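**Gripper pinches too hard on soft items (Adau arm, bed pickup cell)**

*clikem36*
Grip force is at 354 and the plush bunches up. What do you run? 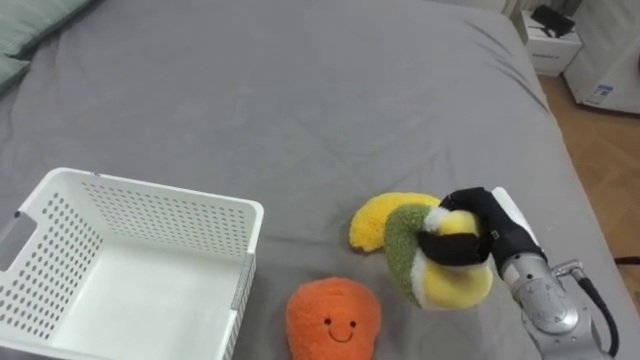 Citrus wedge in the fingers, basket at left.

**Cleline_user**
Drop it to 323 and rerun the finger zero. Check the wrist bolts too.

**eide3**
Same as above. I also grab the banana by the stem end 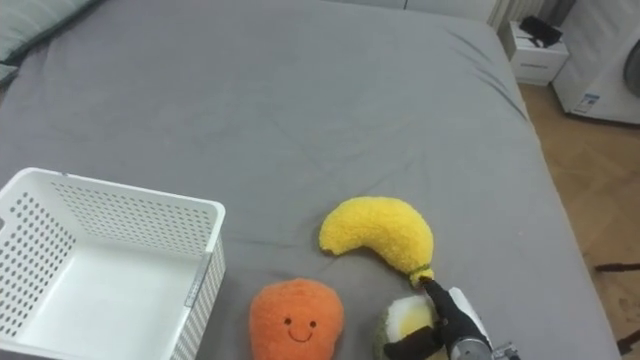 and keep the basket in the same spot between runs. Wipe the fingers every 3 days.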